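Moving the Router, and Other Desk Problems

I spent most of Monday on the white desk by the brick wall. It was due. The desk came with the unit when we took the place in Nukbridge, and since then it has been where things get put down by people on their way to something else.

The top is the easy part. I wiped it from one end to the other and it took less time than finding the cloth. I like a white top because it shows the dirt, and I dislike it for the same reason. Coffee rings come off with dish soap if they are fresh. Old ones need baking soda and a second try.

The drawer took longer. It has a small round lock above the handle, and for the first year we didn't have the key. Then the key was in an envelope from the landlord, under the lease. I emptied the drawer onto a sheet of newspaper and sorted it. Dead pens went out. Batteries went into a jar until I can test them. There were three tape measures, and I kept two. I found the warranty card for the old kettle, which is gone, and a set of hex keys I had already replaced.

I don't lock the drawer. The lock sticks a little, and there is nothing in there worth taking.

Then the shelf underneath, where the router lives. I put it off until after lunch. The cables behind it had been bothering me since the winter, when I pulled what I thought was the lamp cord and took everybody offline for the afternoon. Tarun Malhotra had a file going out at the time and I heard about it.
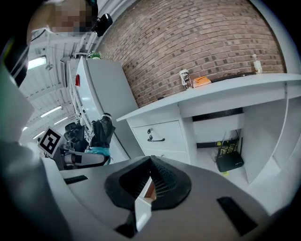 Vandana Kanaujia thinks a router shouldn't be on a low shelf at all. She told me so when I mentioned I was cleaning there, and she said hers went up on top of a bookcase and the back bedroom finally got a signal. She also said that if I was going to crawl under a desk anyway I might as well do the job once and properly.

She may be right about the height. The trouble is the wall. It's brick, and I am not drilling into it to run a cable up. The cord from the outlet is short, so the router would have to sit on the desk itself, and then I have lost a corner of the desk. The signal is fine for the rooms we use. I left it where it was.

What I did do was label the plugs. I used masking tape folded over the cord, with the name written on both sides. ROUTER, LAMP, CHARGER. One cord went to nothing. I followed it twice to be sure, and it's now in the box with the other cords that go to nothing. I bundled the slack with strips of hook-and-loop tape. Zip ties look neater, but you have to cut them every time something changes, and something always changes.

I vacuumed back there with the narrow attachment. The dust was thick and gray and had a paper clip in it.

The tall cabinet is for next time. The bottom shelf has paint cans on it and I need to find out where the county takes them. The cord box also needs going through, and I would like to get it down to a shoebox. Akash Tripathi has offered to take any spare network cables over seven feet long, so if you want some too, write to me before the end of April.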